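4 min read

Cimwood Sets Aside Budget for Kitchen Robot Trials, Will Test in Simulation Before Buying

Cimwood, which runs meal service for assisted living residences, said Tuesday that it will plan its first purchase of robot arms through a simulation program and will hold off on any hardware order until the program ends. The work will be done with Hondden, a planning firm that helps food service operators decide what equipment to buy and when.

The program covers six kitchen tasks, among them opening and closing a countertop oven, moving produce, and clearing cans from a work surface. Each task is built as a computer scene first. Cimwood will use the results to decide how many arms to budget for, which grippers to pair with them, and which of its kitchens would need changes to counters or wiring.

"We have bought equipment before on the strength of a good demo, and some of it is still in storage," said Glenys Sowerby, director of purchasing at Cimwood. "An arm is a bigger commitment than a mixer. I want to know what it does in a kitchen like ours before I sign for it."

Hondden has prepared eight counter layouts for the program. Ovens, food items and cans are placed differently from one run to the next, and the arm is scored on whether it reaches the target without striking anything else. The program calls for 2186 simulated runs, which Hondden expects to finish by the end of January. 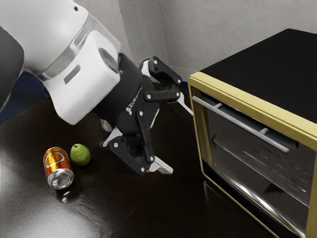
EQUIPMENT PLANNING

In the oven scenes, the simulated white arm works with a black two-finger gripper beside a toaster oven with a long horizontal handle. Loose items such as a soda can and a pear share the dark, glossy tabletop. Clearance around the handle is one of the measurements Cimwood asked for, as counter depth varies a good deal between its older and newer kitchens.

"The price of the arm is the easy part of the budget," said Keith Bainbridge, who leads the project for Hondden. "Mounting, spare fingertips, staff hours for setup and a service contract are where plans go wrong. We put a line in for each of those at the start, and we change the number when the runs tell us to."

The planning budget includes 754 hours of engineering and staff time. Part of that will go to interviews with cooks and kitchen leads, who will be asked which jobs they would hand over and which they would keep. Dambrauskienė, an independent cost review firm, will check the final figures before they go to Cimwood's board.

Zumov will supply the simulation software under a license that runs for the length of the program. The license does not require Cimwood to buy arms or grippers from any particular maker. Bids will be opened to suppliers after the report is delivered, and Cimwood will publish its requirements at the same time.

Ashley Oakley, kitchen operations manager at Cimwood, said staffing levels are not part of the study. "Our cooks asked about that first, and they got the answer in writing," Oakley said. "We are looking at repetitive work during the early shift, when the kitchens are short of hands."

If the report supports a purchase, Cimwood will begin with a single kitchen and a leased arm. A lease would let the company compare simulated results with daily use before it commits capital funds. If the report does not support a purchase, the money set aside will return to the general equipment budget.

Suppliers who want to receive the bid documents can register with the Cimwood purchasing office. Registration is free and does not commit a supplier to bid.

About Cimwood
Cimwood prepares and serves meals in assisted living residences and operates its own purchasing and kitchen maintenance departments.

About Hondden
Hondden advises food service operators on equipment planning, layout and replacement schedules.

Media contacts
Hye-jin Ma, Cimwood communications
Jawad Pirzada, Hondden client services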